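December, a little before midnight

Malou asked me this morning what I do all day, and I gave her a bad answer. I will try a better one here.

We are teaching the arm to put parts in a desktop computer, and my question is how it should decide that a part is seated. Until the autumn we used only the fixed view from the side. Ghazal's idea was to add the wrist view and let the two views vote. I was against it at first — I thought the fingers would hide too much.

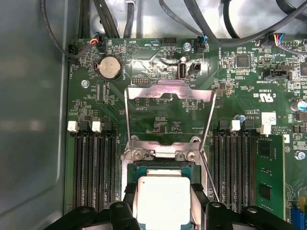
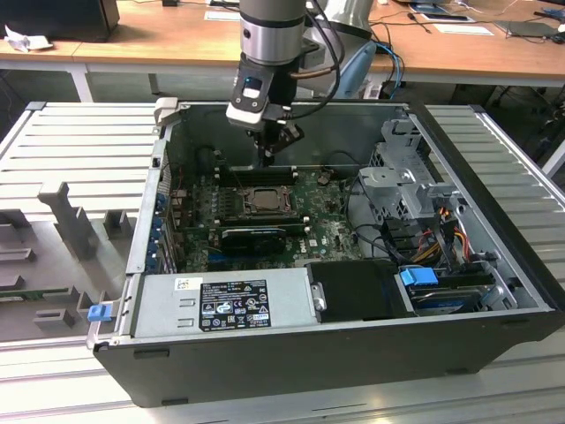 The processor and its socket can be found in all four, from near or from far.

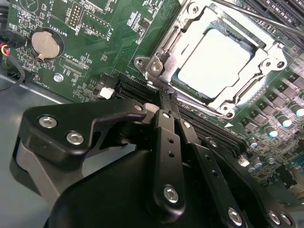
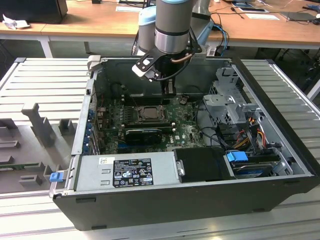 So today I finished the comparison. There are 1,309 attempts in the set, and the two views disagree more often than I expected, mostly in the last moment before contact. When they disagree, the wrist is usually right about the position, but it is worse at knowing that the job is done. I did not see this coming, and I had to go back through 11 of the strange ones by hand before I believed it.

Wim wants around 2,000 attempts before we write anything. He is correct, I suppose, but it means January will be long. Sioned thinks the voting rule is too simple and that we should weight by distance. I wrote her formula on the back of the canteen menu and now I cannot read my own figures.

Must ask Nanna for the older logs. Also buy bread, and call home.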